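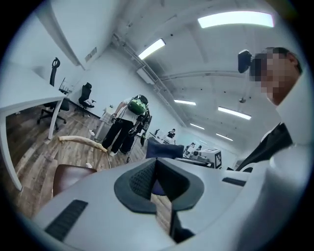 My best tip for anyone whose workshop is getting robots: sort out the cables first! We've had the arms at Tukura since May, and I spent the first 5 weeks stepping over cords. Flat covers fixed it, the rubber kind you cut with a kitchen knife. Next, wipe the gripper pads with a barely damp cloth at lunch (no spray, ever). My job used to be packing, and now I mostly teach and check, so I'm on my feet more. Get decent insoles, and keep a stool by the desk for the slow runs.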